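Sorting out the cable drawer
02/05/2018

I started on the cable drawer this morning and ended up with most of it on the table.

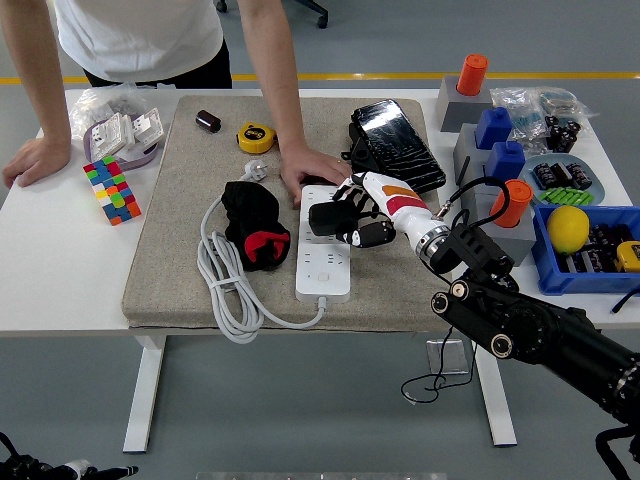 Power strip in the middle, coiled white cable beside it, tape measure at the back of the felt.

The drawer had got to the point where it wouldn't close. Every time we move a lamp or buy a phone, something else goes in and nothing comes out. I laid the felt mat down first. The table scratches easily and adapters have sharp corners.

My rule was that anything with a plug gets matched to something we own or it goes. The black adapters were the slow part. They all look alike, and the print on them is tiny. I now write the name of the device on a piece of masking tape and stick it on the side. The one for the old Starka radio had been living in the kitchen for years.

The white wall switch panels are left over from when we redid the hallway in November. I bought them at Dimitriou and got too many. They are staying in their clear bag with the flat ribbon cable, at least until I remember what the ribbon cable is for. The puzzle cube also came out of the drawer. It goes back to the living room.

Long cables get coiled and tied, short ones go in a shoebox. I tried the Skundora cable boxes once, 14 dollars each, and the lids cracked within a few months. A shoebox does the same job.

The tape measure came in handy right away. I want to put the power strip along the back of the desk, and the gap between the desk legs is 1510 mm, so there's plenty of room. The cord should reach the outlet if I run it behind the Gratwood shelf. I'll need a few clips to hold it up off the floor.

Still to do: the second drawer, which is mostly batteries and keys.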